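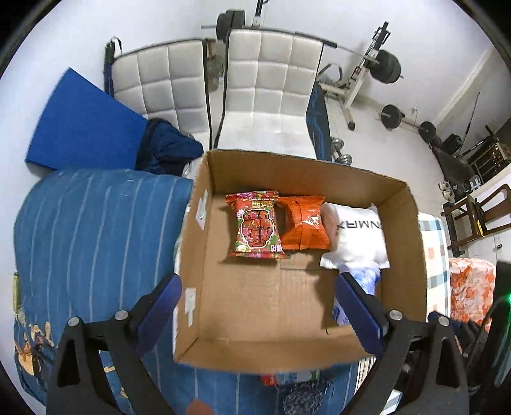 敞开的纸箱内放有四件包装物品,其中一件为红色花卉图案的零食袋。

流媒体平台Plundmont调整片库下架提示规则 到期内容将提前88天标注

2018年12月12日,视频点播服务商Plundmont发布片库管理规则更新说明,对授权到期内容的标注方式、离线缓存处理以及分地区下架流程作出调整。新规则适用于该平台目前提供服务的全部地区,网页端与电视端先行启用,移动端随下一个客户端版本启用。

按照说明,授权期限已经确定且无续约安排的影片和剧集,将在到期前88天进入“即将下架”状态。状态标记显示在详情页标题下方,同时写入搜索结果和“我的片单”列表。此前,该平台仅在详情页底部的版权信息栏内显示到期日期,片单列表不作提示,用户须逐部打开详情页才能查到。

进入“即将下架”状态的内容共751部,首批清单已随说明公布,其中以电影为主,其余为剧集、纪录片和单集特别节目。清单按授权方和到期批次排列,同一剧集的不同季如分属不同合同,则分别列出。说明提示,清单所列日期为合同终止日,实际下架操作在当地时间零时执行,正在播放的会话可继续至本集或本片结束,暂停后重新连接则不再提供播放地址。

授权方Zustinis名下内容在首批清单中占比较高。该公司与Plundmont的打包授权合同于今年10月进入续约谈判期,双方就剧集部分达成延期,电影部分未列入延期范围。依照合同条款,未延期的电影将分2批撤出,第一批为库存老片,第二批为近年发行的影片。两批之间的间隔由授权方通知确定,平台在收到通知后更新详情页日期。

剧集延期部分的条件同时有所变化。原合同允许平台在所有服务地区提供完整各季,新条款改为按地区分别授权,部分地区只保留最新一季及其前一季。受此影响,同一部剧在不同地区的可观看季数将出现差异。用户跨地区登录时,以登录设备所在地区的片库为准,账户注册地不影响片库内容。片单中当前地区不可播放的条目将保留,但显示为灰色,播放按钮停用。

离线缓存方面,新规则对许可证的有效期作了统一。到期日之前完成下载的内容,许可证有效期不超过合同终止日;设备在终止日之后首次联网时,客户端将删除对应的缓存文件并释放存储空间。设备持续处于离线状态的,许可证到期后文件无法解密播放,但仍占用空间,须由用户手动清除。旧版客户端的缓存许可证按下载时间单独计算,曾出现内容已下架而缓存仍可播放的情况,更新后不再支持这种计算方式。

字幕与配音音轨的授权单独处理。说明列出,部分影片的正片授权仍然有效,但第三方提供的配音音轨先行到期,此类影片不进入“即将下架”清单,只在音轨选择菜单中标注终止日期。音轨撤下后,播放器默认切换至原声音轨,并按账户语言设置加载字幕。如对应语言的字幕同样不可用,则不加载字幕,播放器不再弹出提示窗口。

推荐系统也作了相应调整。进入“即将下架”状态的内容在首页推荐中的权重不变,但在到期前最后阶段不再出现在自动连播队列中。对于季数较多的剧集,若按用户的平均观看进度推算无法在到期前看完,系统不再主动推荐第一集,已开始观看的用户不受影响。推算所用数据为账户自身的播放记录,不引用同一账户下其他用户配置的记录。儿童配置不显示到期日期,仅在内容撤下后从列表中移除。

数据接口方面,第三方片库检索服务Khosravi已接入新的到期字段。该服务此前依靠定时抓取详情页获取日期,更新存在延迟,日期变更后旧数据有时会保留较长时间。接入后,到期字段随平台元数据一并推送,变更记录附带版本号。接口对单个密钥设有调用限制,每小时上限为1000次,超出部分返回限流代码,不计费用。旧接口继续保留一段时间,但不再增加字段,停用日期另行公布。

元数据中新增的字段包括合同终止日、适用地区代码、受影响的季号以及变更原因代码。变更原因代码区分“合同到期”“授权方撤回”“音轨到期”和“版本替换”等情形。其中“版本替换”指同一影片以修复版或不同剪辑版重新上架,原条目撤下后,观看记录和评分转移至新条目,观看进度因片长不同不予转移,需从头播放。

Plundmont在Maltanstead设有内容运营中心,负责授权日期的录入与核对。根据说明,新流程要求授权日期在录入后经过二次核对才可对外显示,核对未完成的条目暂不标注。若授权方在标注后同意续约,标记将在合同生效后移除,已发送给用户的提醒不予撤回,但会在通知中心追加一条更新信息。此前曾有剧集被标注到期后又续约,详情页日期未及时更正,新流程将此类更正与合同系统的状态变更绑定,不再由人工单独提交。

提醒功能默认关闭。用户可在账户设置的“通知”一栏中选择接收片单到期提醒,提醒频率可设为单次或每周汇总,推送渠道包括客户端通知和电子邮件。选择每周汇总的用户,若某部内容在两次汇总之间下架,将另行收到一条单独通知。

说明未涉及订阅价格和套餐内容的变动。新上架内容的排期仍按原有方式每月公布,不与下架清单合并。第二批电影的具体日期尚未确定,平台表示将在收到授权方书面通知后更新清单。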